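Notebook, November, started 9:40

Simance importer, retry loop. Picking up where I left off, in a mess.

The overnight run handled 2441 records and wrote 1000 of them. No error in the log, exit code zero, cheerful "done" at the bottom. I wrote that "done" myself in the spring and would like a word with the person I was then.

First guess was the page size. Ranholm hands back records in pages of 750, so 1000 is not a number that falls out of paging on its own. That ruled out my favorite theory before coffee. Tegwen suggested grepping for the literal number before thinking any harder. It took two seconds. There is a constant called MAX_ROWS in the writer, value 1000, with the comment "temporary, for testing". Last touched by me.

So that is the count explained. Removed the constant, reran against the Frimpong copy of the data, and got 2441 written. Felt good for as long as it took to look at the records themselves, where a fair number turned up twice and others were missing. The total was correct by luck, with the doubles filling in for the ones that never came.

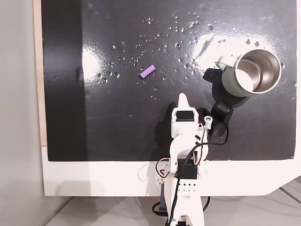 The retry is a while-loop that wraps the fetch and the write together. When the fetch times out, fine, it goes around again. When the write times out, it also goes around again, including for the rows that already went in. The condition at the top checks "attempts < limit", and attempts is reset inside the loop, so limit has never limited anything. I had been thinking of the records as sitting in neat rows, and they are much more like the water drops on that black tabletop, thick in one band and then a few stragglers trailing off. The timeouts bunch up the same way when I plot them by time of arrival. Most of them come in one stretch of the run, then a few strays, and the strays are where the missing records are.

Things tried, in order:

Moved the reset of attempts outside the loop. Loop now ends. It ends by throwing, which is at least a form of communication.

Split fetch and write into two functions, each with its own retry. Doubles dropped a lot but did not go away.

Added a print statement to each function. Forgot to remove them. Joscha Ostermann found them in the shared log and replied with only the line "HERE 2", quoted.

Swapped the list of seen IDs for a set. Faster, same wrong answer.

13:15. Found the rest of it. The IDs from Ranholm come back as strings from the first call and as integers from the retry call, so "is this ID in seen" says no to a record it has already met. Same endpoint, same field, different mood. I convert to string on the way in now. One line. The diff for the day is going to look very small next to the hours.

Reran on the Frimpong copy: no doubles, nothing missing, writes match fetches ID by ID and not only in total. Ran it again with timeouts forced on every fifth call and got the same result. The wait between tries doubles each time, up to 2 minutes, and I left that alone as the one part that had done nothing wrong.

Open items

The Nekulbridge job uses a copy of this loop. It was pasted in before the two drifted apart, so the fix will not apply cleanly. Tegwen Wogan has the newer version of that file, ask before touching it.

Write a test with mixed string and integer IDs. The current tests all use the ID "1", one time each.

Check whether the other importers also have a MAX_ROWS. I looked at one. It does. I closed the file and went to get lunch.

Change "done" to print fetched, written and skipped.

16:50. Joscha reviewed, asked why the loop is a while and not a for over range(limit). No good answer. Changed it, four lines shorter, tests pass. Merging in the morning when there are people around to complain to.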